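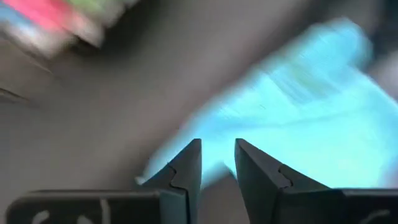

Last changed: 6 August 2025

Folding Towels the Same Way Twice
Student project report by Danai Drakos, home and textiles course, Stalville

I picked towels for my project because I'm bad at them. At home we have one cupboard shelf for everything that goes in the bathroom, and whatever I put in there comes sliding out again when someone opens the door. My grandmother's stack never moves. I wanted to know if that was the fold, the stack or the shelf, and whether I could learn it in a term (I had the spring term, starting in March, so there was time to get it wrong first).

What I used

A table, a shelf 54 cm wide, and a pile of bath and hand towels from the laundry room at Ullham, which is where our course does its practical work. Light blue cloth is nice to practice on, by the way – you can see the creases much better than on the dark stuff, and lint doesn't show up and annoy you. I also borrowed a folding board from a shop called Willum, but I gave it back after two sessions. It's made for shirts. A bath towel hangs off every side of it and you end up fighting the board as well as the towel!

The three folds

First I tried what I'd always done, which is in half, in half again, and then in half until it looks small enough. It's quick and it makes a thick, springy package with loose corners on one side.

Then I tried the long third. You fold the towel lengthwise in thirds so both long edges are hidden, then bring the short ends in to the middle and close it like a book. This is my grandmother's way. The front edge is one smooth roll and the stack looks very tidy from the door.

Last was the roll, done from the long third. Rolls are fun and they look like a hotel, but on an open shelf mine wandered. They'd be great in a deep basket.

How I tested them

I folded 20 towels in each style, stacked them on the shelf, and pulled one out from the middle each time, the way a person in a hurry does. I wrote down whether the rest stayed put. I also timed myself on the full set, start to finish, with a kitchen timer.

My first set of times is useless, I'm sorry to say. I was starting with the towels in a heap and spending most of the session hunting for corners. Mr. Koutsoukos, our teacher, watched me do this for a while and then suggested I shake each one out and lay them flat in a pile before starting the timer. So the times in my notebook only count from the second week on.

What happened

The long third won on the shelf. Only 2 pulls out of the whole set upset the stack, and both were hand towels I'd mixed in with the big ones. The half-and-half fold was the fastest, but the stack leaned from the beginning, and by the end I was propping it up with my elbow. My best time for a full set in long thirds was 59 seconds slower than my best half-and-half time, and I think that's worth it if you only fold once a week.

The shake matters more than I expected. If you snap the towel hard once, holding two corners, the edges straighten and the pile fluffs up, and you don't have to smooth it with your hands nearly as much. A lazy shake leaves a twist in the middle and the twist ends up as a lump under everything else.

What I'd change

I should have kept bath towels and hand towels apart from the first day. I'd also like to try a second person folding, somebody who hasn't practiced, because by the end I had a lot of long thirds in my arms and it may be that I was just better at that one. My brother has agreed to do one set, in exchange for me doing his share of the dishes.

The cupboard at home has been redone in long thirds, bath towels left, hand towels right.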